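Film Publicity, Week 4
The First Look: How a Movie Introduces Its Cast Before Anyone Has Seen It
Notes by Telmo Calvo

Hello again, everyone, and thank you for such a lively discussion of trailers last time (I know we ran over, and I know whose fault it was). These notes cover the character poster, and they go a bit further than I managed in class, so please read them even if you were there for the whole thing.

A character poster shows one member of the cast, in costume, with a name and usually not much else. It comes out early, often while the editing is still going on, and its job is to get one face in front of people and let them talk about it. The full poster with everybody on it comes later. When a studio puts these out one by one over a few weeks, we call that a staggered reveal, and you'll see the term in the reading.

Our main case is Manzano, the boxing drama we've been following since the first week. The campaign had 11 character posters, released over seven weeks, starting with the trainer and not with the boxer. I love this choice! The trainer was played by the least famous person in the main cast, and the publicity team wanted the boxer's face held back until people were asking for it. The first poster was shared some 4000 times on its first day, a modest number for a sports picture, but the comments were nearly all the same question: who is playing the lead?
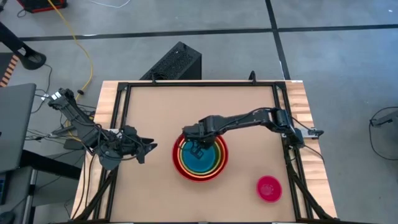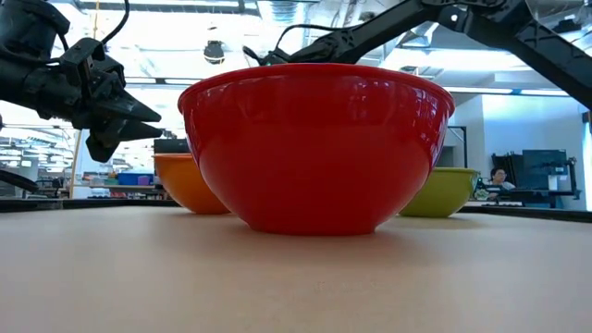
Order is the thing I'd like you to think hardest about this week, because it's where student campaigns tend to go wrong. You have a big star, a couple of solid supporting players and maybe a newcomer, and the temptation is to lead with the star and then trickle out the rest to an audience that has already had its treat. Billing works on the eye as well as on the calendar, too. Put a big red bowl in front of an orange one and a yellow-green one, and the red one is what people remember, even though the other two are perfectly good bowls. An ensemble poster does the same with faces. If your newcomer is standing half behind the star's shoulder, then a poster of their own may be the only fair look the public gets at them before opening night, so give some thought to when it goes out and what else is happening that day.

Compare this with Plollside, the second film in your packet. It was a family comedy with a much smaller budget, and the team released all its character posters on a single afternoon. The reasoning (you'll find it in the interview pages) was that the jokes depended on seeing the relatives together, and that an uncle in a bathrobe means very little without the aunt who is glaring at him. I go back and forth on whether they were right. The posters did well for a weekend and then dropped out of sight, and there was nothing left to show until the trailer.

A word on captions, while I'm at it. The line that goes out with a character poster should give the actor's name, the character's name and the release month, and it should spell all of them correctly. Please don't laugh, it goes wrong constantly. Manzano had to pull one poster and put it up again with the cutman's name fixed, and by then the fan pages had copied the wrong one everywhere.

For next class, please do the following:

Read the Manzano and Plollside sections of the packet, including the release schedules at the back.

Choose a film with at least four main characters and write out the order in which you would reveal them, with a paragraph on your first choice and a paragraph on your last.

Draft the caption for each poster. One or two sentences is plenty.

If you'd like to work in pairs, that's fine with me, just put both names on the page. I'll bring the printed posters again so those of you who sat at the back can have a proper look at the lettering.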